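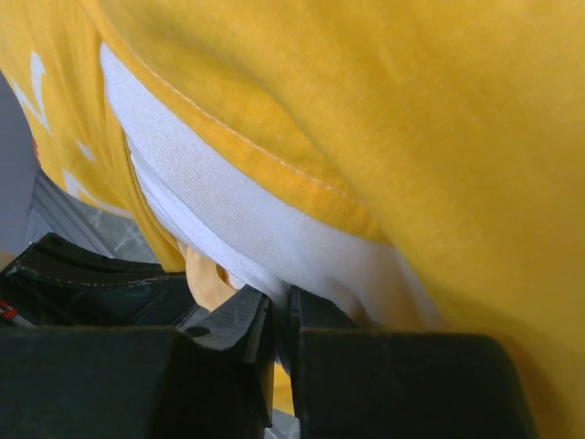
Volume 2, Issue 24, page 88

Kerel Textile Care Label Records
Data card

Summary
The Kerel records bring together care label wording from garments and household linens held by the Suledov Clothing Archive. Each record gives the washing, drying and ironing instructions as printed, the fiber content, and the language of the label. The current release holds 200 records.

Source
Labels were transcribed by archive staff at the Chala reading room. Spelling and punctuation follow the original. Words that could not be read are entered as "illegible" and are not guessed. Labels with no text, only symbols, are kept in a separate file, symbols.csv.

Fields
record_id: number assigned on entry
item_type: garment, bedding, towel or other
fiber: as stated on the label
wash_text: full wording, line breaks removed
language: main language of the label
condition: good, faded or torn

Known limits
Knitwear and cotton are better covered than silk or leather. Date of manufacture is given only where the label states it. Fiber content has not been tested and should not be relied on for conservation treatment.

Changes
The April release merged the Liltden donation and corrected 24 fiber entries. Two duplicate records were withdrawn, and their numbers will not be used again.

Use
The records may be copied for study and teaching with credit to the Suledov Clothing Archive. Corrections should be sent to the archive with the record_id.

Last revised January 25, 2026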